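Speaker notes: student robotics club, bag closing project

1. Opening (2 minutes)
Say who we are. The club started the project in February. The job is to teach an arm to close a bag of coffee with a long plastic clip. Before any training, students study how people do it by hand. Point out the fingers on the front of the bag.
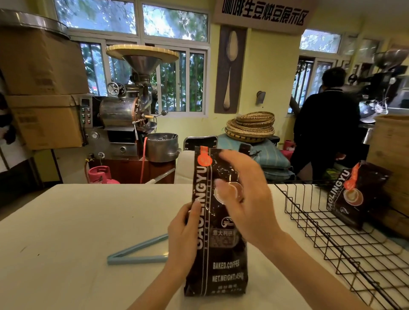 2. Why a bag is hard
A box keeps its shape. A bag gives when you press it, and the top folds differently each time. Our first program, Brodito, treated the bag as a solid block and crushed it. Mention the 7 grip positions the students tried next. Both hands stay near the top edge while the clip goes on.

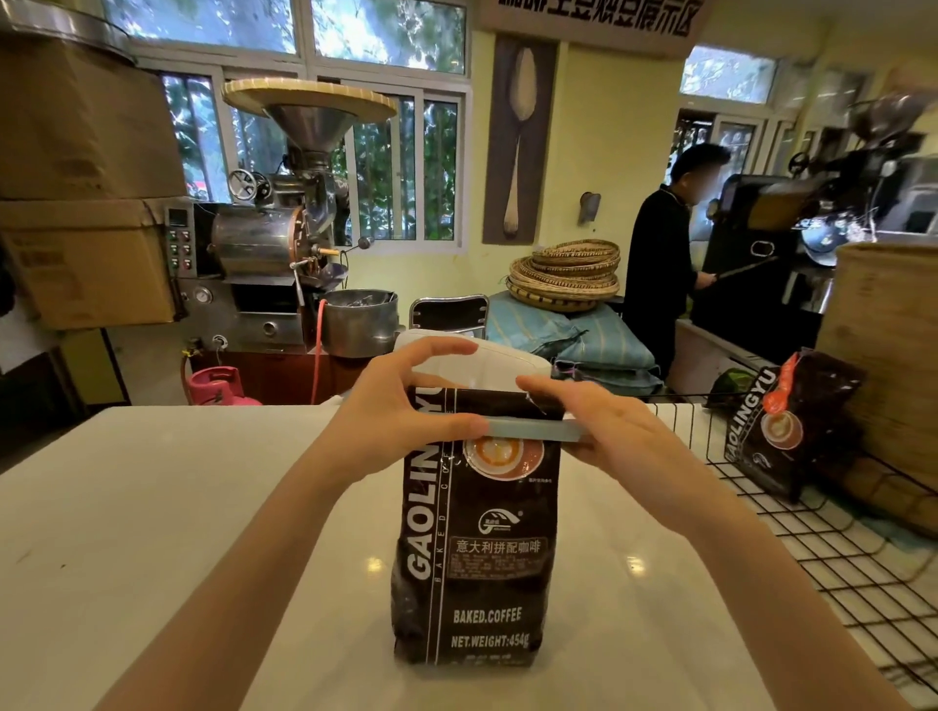

How many examples did the students collect?
They collected 700 and kept 500 for training. The rest were set aside for testing.

3. Checking the result
The clip has to reach past both sides of the bag. Students hold the bag up and check the clip before they mark a try as good. Pause on the slide.

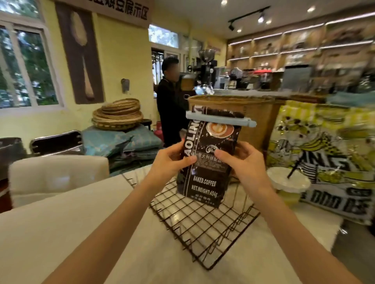 4. Next steps
The new program is called Mumine. Next term the club wants it to open the clip as well. Take questions.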